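Products | Cells | Parts | Service | Downloads | Contact

Hukska Tabletop Cell: Setup and Upkeep

June 2020
By Simin Karimi
4 min read

The Hukska is a single-arm bench cell for handling small paper goods: notebooks, pads, diaries, folded cards. It opens a book, places an item in the fold, closes the book and passes it to the next station. Elus sells it as a complete unit with the arm, the table, the head camera and the controller. The arm is not sold separately.

What you get

The table comes assembled. The arm ships in its own crate with the base plate already fitted. The controller is a Sarkar unit with a key switch and one network port. The cloth set has two work cloths and the clips that hold them. The cell runs from an ordinary wall outlet. Leave 600 mm clear behind the table so the back panel can be opened.

Setting up

Put the table where it will stay and level it with the four feet before you mount the arm. If you level it afterward you will have to repeat the arm zero, and that takes longer than the leveling did.

Bolt the base plate down in a cross pattern. Snug all the bolts first, then go around again with the torque wrench set to 14 Nm. Do not use thread lock. The plate has to come off for the yearly service.

Clip the cloth to the front rail, lay it over the table and run it up the back panel. It does not need to be flat. Small creases are fine, and the vision software is tuned to ignore them. What it does not like is a cloth that slides, so pull on each corner and check that the clips hold. Dark cloths give the best edge detection with cream or white paper. If your products have black covers, the software finds the page block first and works outward to the cover.

Teaching a new product

The cell learns a handling task from recordings of a person doing it by hand. Wear the head camera, sit at the table and work at your normal speed. Keep both hands in view. Short sleeves are better than long ones, because loose cuffs cover the wrist and the tracker drops out.

Plan on 11 good recordings for a plain item and more for anything with a ribbon, a pocket or an elastic band. Turn the book a little between recordings so the cell does not learn only one position. Clear pens are harder to track than solid ones. If you have a choice, teach with the same pen you will run.

Load the files into Plutano, check the hand outlines and delete any recording where a fingertip goes missing for more than 2 seconds. Then run the build. It can be left overnight.

Looking after it

Wipe the camera window every morning with a dry lens cloth. Paper dust builds up on it faster than you would expect, and most of the service calls we get about missed picks end with somebody wiping the window.

Shake out the work cloth weekly and wash it cold with no softener. Swap to the second cloth while it dries. Replace the finger pads when the ribbing is worn smooth. They pull straight off. Push the new ones on until they click, then run the grip test from the service menu.

The joint seals changed last December. Units built before then take the older gray seal, and the two kinds cannot be mixed on one arm. Check the plate on the base before ordering.

If the arm stops in mid-cycle

Turn the key to hold and wait for the amber light before reaching in. Take the book out by hand, then choose Return Home on the controller. If the arm reports a zero error after that, redo the arm zero with the table clear. A second zero error on the same day usually means the encoder cable at joint three has worked loose.

Spare cloths, pads and seals are listed under Parts.

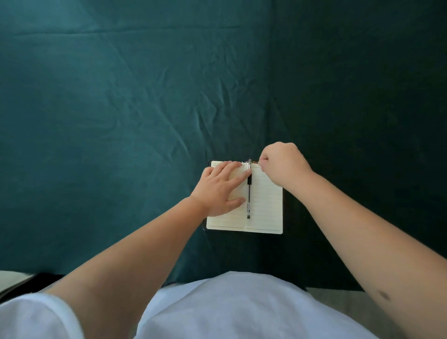
Teaching by hand: a clear-barrel pen held in the gutter of a ruled notebook on the teal cloth.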